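# The slow-burn joy of *Giltemitz*

Anyone who has tried to get a table near the window at the Prulow on a Friday will know that it is not a place for quiet conversation. The coffee machine shrieks, the door sticks, and the staff shout orders through a hatch. Þórarinn Dalsgaard loves it. He has written most of two television series in the corner by the coats, and when I arrive he is already halfway down a pot of tea and drawing a floor plan on a napkin.

"That's the hotel," he says, turning it round so that I can see. "And that's the lift that doesn't work. Everything in the second series happens because of that lift."

The hotel is the Giltemitz, and if you haven't yet met it, I envy you the ten hours ahead. The drama that shares its name crept out last December with hardly a poster to its name, and by the new year I was getting messages from cousins I hadn't heard from since a wedding, all asking the same thing: had I got to the bit with the piano? (I had. I've watched it four times.)

The set-up sounds like something you've seen before. A grand old spa hotel, past its best, is sold in the off-season to a buyer who won't give a name. The staff are told to carry on as normal. So they do, folding napkins and airing rooms for guests who don't come, until one night a man checks in with no luggage and asks for a room that was bricked up years ago. From there it could have gone the way of any number of ghost stories, and for an episode or so you'd swear it was going to. Then the night porter sits down to play cards with him, and the whole thing opens up into something much funnier and sadder.

That night porter is Anselmo Araújo, and he is the reason I pestered my editor for this piece. He's on screen for nearly all of the series and speaks in perhaps half of it. He listens better than any actor I can think of. There's a long scene in the third episode in which the hotel's cook tells him why she never learned to swim, and the camera hardly leaves his face, and I could have happily watched it go on until breakfast!

"I was terrified of that scene," Araújo tells me over the phone a few days later, from a rehearsal room with a drummer next door. "There's nowhere to hide. In the theatre, when you have nothing to say, you can at least pour somebody a drink. Þórarinn took the drinks away. He took away my newspaper. In the end he took away my chair."

He laughs a lot, this man who has become famous for looking mournful. Before the Giltemitz he spent years on stage, mostly in farces, running in and out of doors with his trousers in his hand. He auditioned for the part of the hotel manager and was, by his own account, dreadful. Dalsgaard remembers it differently. "He was too warm for the manager. But when he'd finished he stayed and held the door for the next person, and he did it so nicely that I wrote 'porter' on my pad and underlined it."

The production company, Zitwood, had until then been known for cookery contests and a gentle afternoon programme about canals. It was a gamble, and the budget shows it if you know where to look. There is only one corridor. They repainted it between floors, green for the first, mustard for the second, and a very odd pink for the third. Dalsgaard has 165 extras listed in the credits of the ballroom episode, and he is proud of every one of them, partly since most evenings on that shoot he had to make do with a handful of people and a mirror.

What he did spend money on was the sound. The score is by a group called Mwakalinga, who I'm a little ashamed to say I'd never heard of, and whose earlier records I have now played to everyone who has come to my house. They recorded it live, in the hotel ballroom, on instruments that include a harmonium with a slow leak. You hear it wheeze at the start of each episode. By the end of the series that wheeze has come to feel like the building breathing, and when it's missing from the last scene the silence is enormous.

"They asked if they should get it mended," Dalsgaard says. "I nearly cried."

The second series is written and partly shot. He won't tell me who the mystery buyer is, though he does let slip that the answer has been visible since the opening episode, in a picture behind the reception desk. (I went home and looked. I have a theory. It is probably wrong.) We'll see more of the cook, he promises, and more of the village, and there is to be a whole episode set in the stuck lift, with Araújo and two other people and, I gather, a goose.

Araújo confirms the goose. "A professional," he says. "Always on time. Better with the marks than me."

I ask him how it feels to be stopped in the street after so long as a jobbing actor, and he goes quiet for a moment while the drummer next door works through something complicated. It happens mostly in hotels, he says. Porters come up to him. They want to tell him what he got right - the way he keeps his weight on one foot, the habit of checking the key hooks with his fingers while looking at the guest - and sometimes what he got wrong. One of them sent him a letter with 469 numbered remarks. He has read it all the way through and has it with him on set.

"Number twelve is about my shoes," he says. "We've changed the shoes."

Back at the Prulow, the tea has gone cold and the napkin has acquired a cellar, a boathouse and a dotted line leading off the edge. I ask Dalsgaard where the dotted line goes. He looks at it for a while, folds the napkin in four and puts it in his top pocket.

"Third series," he says, and goes off to find out about cake.

*The first series of* Giltemitz *is available to stream now, and the Mwakalinga soundtrack is out on vinyl and download.*
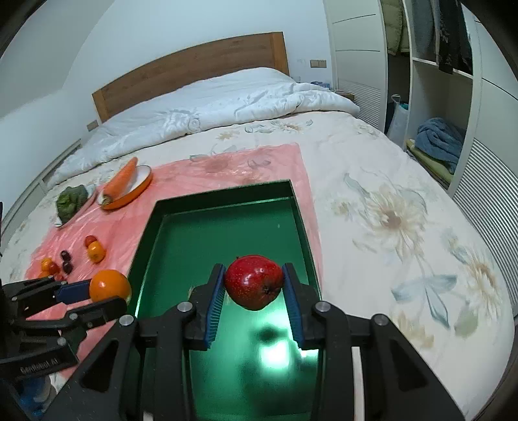 *A red pear-shaped fruit and an orange at a dark green tray.*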